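Workbench Layout for Small Part Assembly
Student project report, Penley group
Thu 18 October

What we set out to do

Our project was about the work area for small part assembly: the table, the board the parts sit on, and the backdrop. Not very glamorous. But in June we lost a lot of time to bits sliding away and to a bench nobody could see properly, so we asked to redo it as our term project. Tunari was the name of the old bench, Kneath is the new one. Names came from a list on the wall, no meaning.

Requirements, short version:
Flat top, no gloss
Small parts easy to spot
Nothing distracting behind the table
Board can be lifted off and put back in the same place

Table and backdrop

Dark gray top, black fabric behind. We argued over the fabric for a while. A painted panel would be easier to wipe but it threw light back in our first try, and fabric was cheaper. It does crease. We steamed it once and then gave up, the folds hardly show anyway with the light aimed at the table.

Far edge of the table is kept straight against the fabric, makes it easy to tell if somebody has bumped the whole thing out of line.
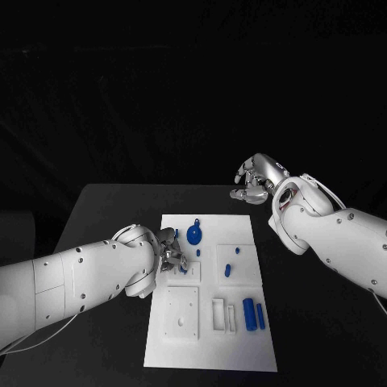 Cost so far is 1,636 including the table top, which came from Grusudwood and was the biggest item by far. Delivery took 13 days, we had planned for 7. That pushed the board work into the same week as everybody's midterms. Next time order first, draw later.

The board

White, rectangular. Blue and white parts on it. Blue was the easy choice, it reads well on white and also on the gray if a piece ends up off the board. The white parts are harder to find on a white board, we knew that going in and kept them for now. Could try a light gray board but thats a whole new round of cutting.

First board was too small. Parts were crowded and your fingers knocked the next piece while you were placing the first one. Second board has more space at the top edge, where most of the fiddly work goes on.

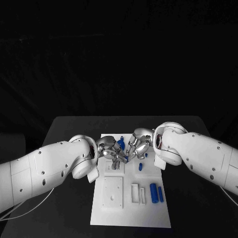
Position on the table matters more than we expected. Centered is best if two hands have to meet over the same piece. We tried it off to one side and everyone who used it complained about reach.

Small pieces

The tiny blue ones are the problem. Hard to pick up flat, easy to lose. Things we tried:
Shallow tray beside the board: parts ended up in the corners
Tape, sticky side up: works, leaves gunk
Laying them straight on the board, spaced out: best so far

Also worth saying that a part held between fingertips needs clear space under it. Anything tall next to it gets in the way, so tall peices should go on last if the order allows.
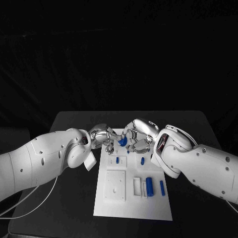 Still to do

Mark the board position on the table, right now we line it up by eye.
Cable routing. Cables still loop over the table top in places, should be clipped down along the side.
Redo the parts drawing, it still shows the Tunari layout.
2 spare boards to cut before the next group takes over.

Drawings are in the shared folder under Kneath, the latest one has the measurments on the second page.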